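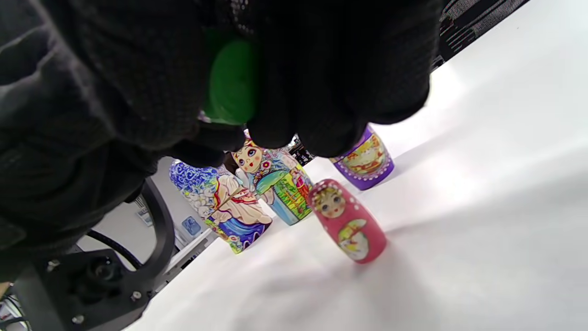

Grinevia (politics)

Grinevia is a small republic with a parliament of 64 seats, and I've been following its elections long enough to have opinions, so bear with me. Members are chosen in 11 districts, and the biggest of them by far is Fusberg, the capital. If you want to govern, you pretty much have to do well in Fusberg – I can't think of a government that didn't.

Parties

For most of its history the country had 2 parties that mattered. Mikuš (everyone uses the short name, even on the ballot) grew out of the farm unions and still wins the river districts without trying very hard. Oltar is the city party, louder and better funded, and it loves a rally!

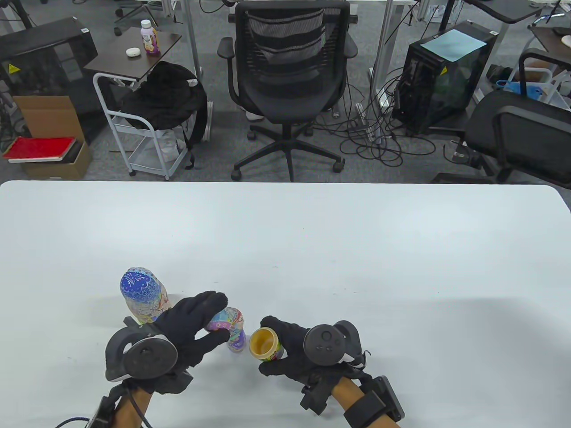 Smaller lists come and go. They need 3 percent of the national vote to get in, and I've watched a few of them miss it by a whisker and then demand a recount in every district.
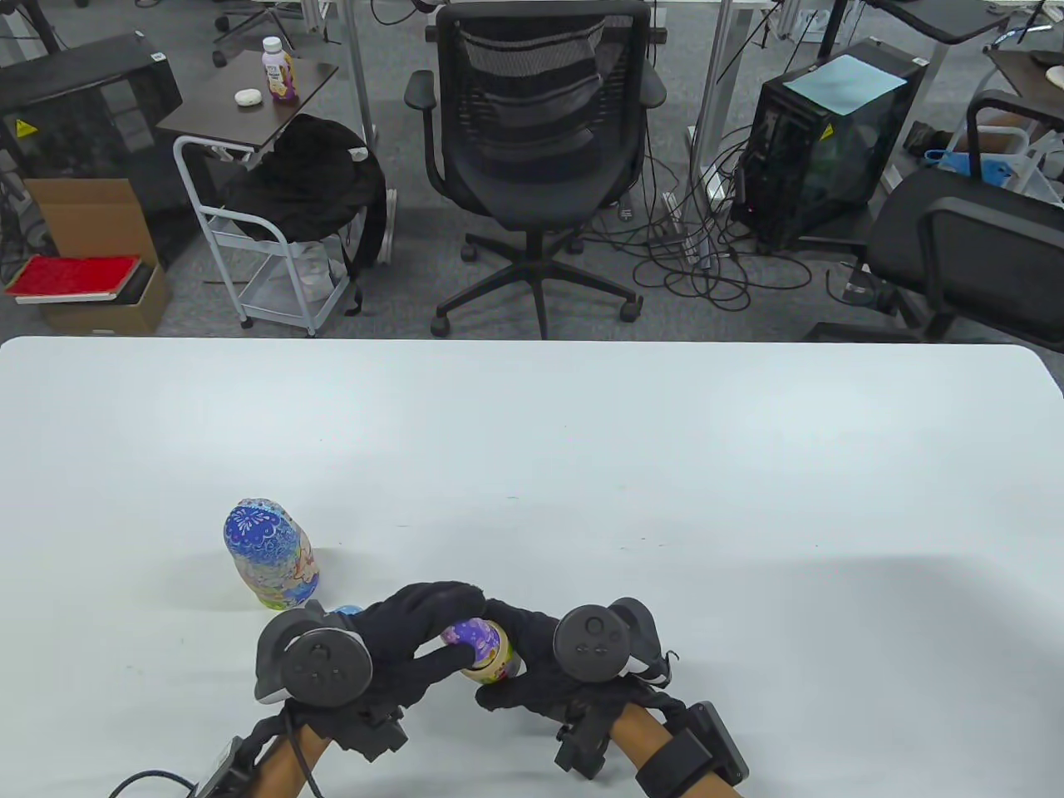
The March vote

The last election was held in March, and turnout was high, especially in Fusberg. Oltar came first but fell short of a majority, and the coalition talks dragged on well into summer. Mikuš went to court over the count in the capital – the judges threw the case out, and the party took its seats under protest.

See also

Districts of Grinevia
Fusberg city council

Last updated October 31, 2024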